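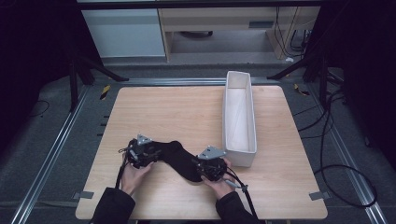 *A black sock held between two hand-held grippers, with a white bin alongside.*

# Can a machine do the socks yet?

I have 4 kids' worth of laundry on my couch right now, so when Gramasent invited a few of us local reporters over in March to talk about chore robots, I said yes before I finished reading the email. Would I be able to hand off the folding? Not this year, it seems - but I had a good time finding out why.

Gramasent is a small outfit on the second floor of the old Durán building, and it wants to teach machines the boring jobs: sorting socks, clearing a table, putting stock back on a shelf. For now a lot of the work is done by people. They do the chore themselves with a gripper in each hand, over and over, and the recordings go to the software folks down the hall. The sock job alone is up to 3000 recordings.

I asked for a turn, of course. Picking up a sock with two stiff jaws and no feeling in your fingertips is maddening! I got hold of the cuff fine, then pinched the toe, lost the toe, pinched it again and let go of the cuff. My 8-year-old would have laughed herself off the chair.

"Everybody thinks the heavy stuff is the hard stuff," Ignacio Navarrete told me. He runs the laundry side of the project. "A box stays a box when you pick it up. A sock is a new shape every time."

So how are the robots doing? In the last round of tests, their machine was given 321 socks to pick up and drop in a bin, and it missed or fumbled 108 of them. That's a third of the wash on the floor, which I'll admit is close to my household average. Matching pairs is a separate problem and they haven't really started on it.

The shop-floor side is further along. Abelardo Rivadeneira, who manages the Gravlow hardware store across the street, has been trying a shelf-stocking machine from Skurnov on the paint aisle after closing. He likes it with cans. Bags of loose screws, he said, still go to a person, and so does anything a customer has stuffed back in the wrong spot.

Navarrete wouldn't give me a date for a laundry robot I could buy. He did say towels will come before socks, and fitted sheets will come last - if they come at all.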